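Best way to fold microfibre towels so they stay folded?

Posted by Larasati Yusof, Skanham

Hi all, hoping someone can help as I'm losing my mind over something very small. We swapped our old cotton hand towels for microfibre ones in August (the light, fluffy kind, they came in a bundle from the market) and I love how quickly they dry, but I can't get a neat pile out of them. I fold them in three, put them in the bathroom cupboard, and by the next morning the stack has slid over sideways like a pack of cards. The edges never line up either. The shelf is only 21 cm deep, so a big floppy square hangs over the front and then the door won't shut. Is there a better fold, or should I be rolling them? And does fabric softener help? My mum swears by it for everything.

Mutua Wanyama
Just roll them. Done.

Kerubo Mollel
Ooh, I can help with this one, I do the towels for a small guest house in Ristville and we went over to microfibre a while back. At one point I had 144 of the things in circulation, so I have folded a LOT of them.

First, no softener, please! It coats the fibres and they stop soaking anything up. If yours have already had it, a couple of washes with plain detergent and nothing else usually sorts them out. Keep them away from cotton towels in the wash too, they pick up every bit of fluff going.

As for the sliding, I think it's the fold in three that's doing it. You get a thick side and a thin side, and once you've got five or six in a pile it leans. Fold lengthways instead, long edge to long edge, so you've got a strip, and then bring the short ends in to the middle and close it like a book. Turn every other one round when you stack them so the fat folds aren't all on the same side.

Do it on a table if you can, not on your knee or the bed. The pile grips a smooth table just enough that you can pull the long edge straight, and any creases can be pushed out with the flat of your hand before you double it over.

Light blue towel on the table:

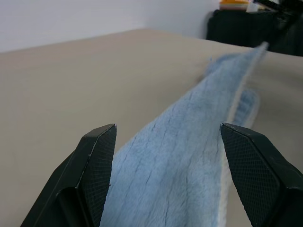
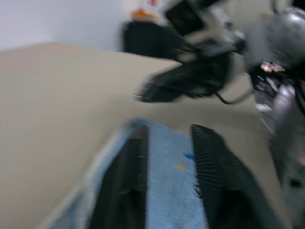
Marilou Aquino
Kerubo's right about the softener, I ruined a whole set that way. I'd add don't tumble them hot, mine went all crunchy.

I do roll mine though, sorry Kerubo! Fold lengthways like she says, then roll from one end – tightly, or it springs open – and stand them up on end in a basket. My bathroom shelf in Skasard is even narrower than yours and I fit nine in a row with the basket pushed to the back. The folded ones do look smarter if you've got visitors, I'll give her that.

If yours came from a market bundle, check they're all the same size as well. I had three in mine that were a good bit shorter than the rest and it took me ages to work out why the pile was wonky.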